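Plandberg - Programme résidentiel Emau
Liste de contrôle avant livraison, bâtiment B, parties communes et logement témoin
Visite du 2/2/23 - Maître d'ouvrage : Plellex - Entreprise générale : Melnychuk

Codes utilisés : C = conforme ; R = conforme avec réserve ; NC = non conforme ; SO = sans objet. Toute ligne cotée NC bloque la remise des clés du logement ou de la zone concernée. Les lignes cotées R sont reprises au procès-verbal avec un délai de levée.

1. Abords et accès

1.1 Cheminement piéton depuis la voie publique, largeur libre : C
1.2 Ressaut au droit du seuil d'entrée : R
Commentaire : arête vive côté gauche du seuil, chanfrein à reprendre. La hauteur mesurée reste dans la tolérance.
1.3 Éclairage du cheminement : NC
Commentaire : deux bornes hors service sur le tronçon entre le local vélos et le hall. Alimentation présente au coffret, défaut à rechercher en aval. Melnychuk à relancer auprès du lot électricité.
1.4 Évacuation des eaux pluviales, regards accessibles : C
1.5 Clôture provisoire côté phase suivante : R
Commentaire : plots de lestage déplacés, un panneau non bridé. À maintenir jusqu'à l'ouverture de la voie de desserte, prévue en juin.

2. Hall et circulations

2.1 Porte d'entrée, effort d'ouverture et ferme-porte : C
2.2 Contrôle d'accès, déverrouillage en cas de coupure : C
Commentaire : essai réalisé deux fois, secteur coupé au tableau général des services communs.
2.3 Vitrophanie sur parties vitrées : NC
Commentaire : bandes de repérage absentes sur le vitrage fixe du hall. Fourniture annoncée, non posée.
2.4 Garde-corps d'escalier, hauteur et remplissage : C
2.5 Mains courantes, continuité au palier intermédiaire : R
Commentaire : interruption au droit de la gaine technique, prolongement à fabriquer. Le plan d'exécution prévoyait bien la continuité - l'écart vient du déport de la gaine.
2.6 Nez de marche contrastés : C
2.7 Blocs autonomes d'éclairage de sécurité : R
Commentaire : un bloc masqué en partie par le faux plafond du deuxième étage. À redescendre. Autonomie vérifiée sur les autres blocs.

3. Sécurité incendie

3.1 Portes coupe-feu des recoupements, fermeture complète : NC
Commentaire : la porte du sous-sol ne s'enclenche pas dans sa gâche. Réglage des paumelles demandé, puis nouvel essai en présence du contrôleur.
3.2 Désenfumage de cage d'escalier, commande au rez-de-chaussée : C
3.3 Colonne sèche, raccords et bouchons : C
3.4 Calfeutrement des traversées en gaine palière : R
Commentaire : rebouchage soigné jusqu'au troisième étage. Au quatrième, un fourreau en attente est resté ouvert.
3.5 Plans d'évacuation affichés : SO à ce stade
Commentaire : maquettes en cours de validation chez Plandberg. La référence de dossier 1866 devra figurer au cartouche.

4. Logement témoin 51

4.1 Porte palière, serrure et seuil : C
4.2 Tableau électrique, repérage des départs : R
Commentaire : étiquettes manuscrites sur les départs cuisine. À remplacer par un repérage imprimé identique à celui des autres logements.
4.3 Prises de courant, terre et fixation : C
4.4 Détecteur autonome de fumée : C
4.5 Ventilation, débit aux bouches : R
Commentaire : débit faible en salle d'eau. Vérifier le raccordement de la gaine souple avant de toucher au réglage du caisson.
4.6 Garde-corps des fenêtres et du balcon : C
4.7 Robinetterie, température de puisage limitée : C
4.8 Surfaces, arêtes et fixations du mobilier fourni : C
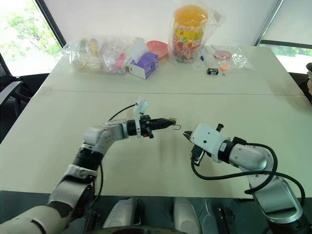

Table blanche en deux parties, objets et sachets transparents le long du bord côté mur.

4.9 Jeu sous portes intérieures : R
Commentaire : détalonnage insuffisant à la chambre 1. Reprise à l'atelier, pas de rabotage sur place.
4.10 Joints périphériques de la douche : NC
Commentaire : joint discontinu dans l'angle, côté gaine. Dépose complète et réfection demandées ; un complément ponctuel ne sera pas accepté.

5. Locaux techniques

5.1 Local ordures ménagères, siphon de sol et point d'eau : C
5.2 Local vélos, dispositif d'attache : R
Commentaire : visserie accessible de l'extérieur des arceaux. Vis inviolables à prévoir.
5.3 Chaufferie, arrêt d'urgence signalé et accessible : C
5.4 Gaines techniques, fermeture à clé : NC
Commentaire : carrés de manœuvre de deux modèles différents selon les niveaux. Plellex demande un modèle unique sur tout le bâtiment. Melnychuk conteste, le descriptif ne le précisant pas - point renvoyé à la prochaine réunion de chantier.
5.5 Propreté et absence de stockage : R
Commentaire : cartons et chutes d'isolant en pied de gaine, évacuation avant nettoyage final.

6. Documents à remettre

6.1 Dossier des ouvrages exécutés, version provisoire : reçu
6.2 Attestation de conformité électrique des services communs : reçue
6.3 Procès-verbaux de réaction au feu des revêtements : incomplets
Commentaire : manque le revêtement mural des paliers.
6.4 Notice d'entretien du caisson de ventilation : non reçue

Suites à donner

Levée des lignes 1.3, 2.3, 3.1 et 4.10 avant toute nouvelle convocation. La ligne 5.4 est suspendue à l'arbitrage du maître d'ouvrage. Les réserves cotées R peuvent être levées sur justificatif photographique daté, sauf 2.5 et 3.4, qui demandent un constat sur place. Diffusion : Plellex, Melnychuk, contrôleur technique, coordonnateur sécurité.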